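Cell 2 notebook, June
Simulated twin, dual-arm kitchen bench

Picked this up from Waraporn Wannasri, who had the twin before me. Goal for the session: get the simulated cell back in step with the real one after the right wrist was swapped, and stop the nightly run from dying partway through. Start 9:40.

State on arrival. Last nightly stopped at episode 2,445 with a solver warning on the right arm, joint 6. The two nights before that stopped earlier, same joint. Left arm clean in all three logs. The real right arm has run fine since the swap, so the model is the suspect.

Wrist model. The file still carried the old wrist mass and the old inertia block. Someone had updated the visual mesh and the collision hull but left the inertials alone. Replaced them with values from the Lundo sheet in the cell binder. Reloaded, let both arms hang with gravity compensation on. Right arm used to sag visibly at the elbow over a minute of sim time. Sag gone.

Joint 6 damping. Old value was tuned by hand against the old wrist and made the hand ring after every stop. Swept it in small steps with a single repeated reach. Settled on 38 in config units. Went to 52 first, which killed the ringing but made the fingers lag behind the palm command on fast moves. Both traces saved in the sweep folder, names start with j6.

Base frames. Checked the left base against the real survey marks: no change. Right base was rotated slightly in yaw, enough to show at the fingertips at full reach. Corrected in the cell file, NOT in the arm file. The arm file is shared with the Barside cell and must stay as it is. If you find a second yaw offset in there, take it out and tell me.

Finger contacts. The finger pads on the right hand were generating contacts against each other at rest. Neighboring links in the same finger were already excluded, adjacent fingers were not. Added the exclusion pairs for the proximal links only. The distal links still need to collide or pinch grasps will pass through each other. Contact count at rest is now zero on both sides.

Reset poses. Loaded the lemon layout (board left, basket at the back, towel with the lemon on it) and stepped through the reset with physics paused. Left gripper parks over the cutting board. Clearance to the board is tight in the planner view – I would like to raise the park pose a little, but the recorded starts all use this one, so it stays until the next batch.

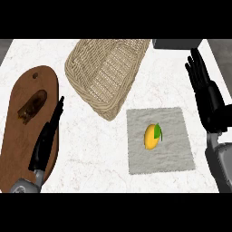
Right hand parks on its own side with the fingers toward the back of the counter. With the old yaw error the planner flagged this pose against the gray block on maybe one reset in a few. Ran some 2,000 resets headless with the corrected base, no flags. Towel is a rigid slab for collision purposes whatever it looks like in the render, so do not read anything into how it behaves under a fingertip.

Textures. Board stain and marble come from the Urrutia pack. Left as is. They load late on the older workstation and the first rendered image after a cold start can come out plain. Added a short warm-up before capture, in the run script, not in the scene.

Nightly config. Solver iterations back to the default. They had been raised to hide the joint 6 problem and were costing time. Warning threshold unchanged.

Open:
– real-arm trace for joint 6 at the same reach, to compare with the sim trace at 38
– Zodau exporter drops the new exclusion pairs on save. Edit the text file directly until it is patched
– label on the right arm controller cabinet still shows the old wrist part number
– park pose height, next batch

Nightly queued 16:15 with the new files. Old ones are in the archive folder under pre-wrist.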